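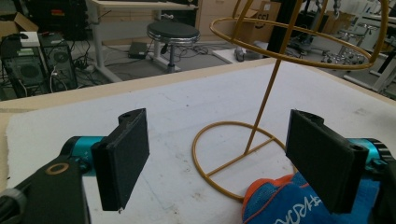 *Photo: Cuypers bench notes, Flirnora gripper trial*

## 2. Comparing finger pads

1. Open the fingers fully over the white tabletop.
2. Start with the gold wire stand. Thin rod flatters no gripper.
3. Close at setting 55, first with Nendolness pads, then Wosness.
4. Write down the slips – all of them, including the embarrassing ones.

**Caution:** Keep your own fingers out. They are not rated. 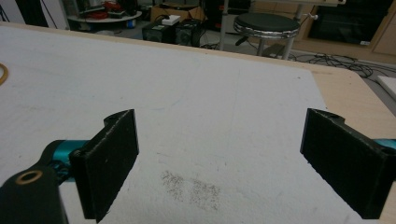
**When should I swap the pads?**
After 1274 closes, or sooner if the grip drifts.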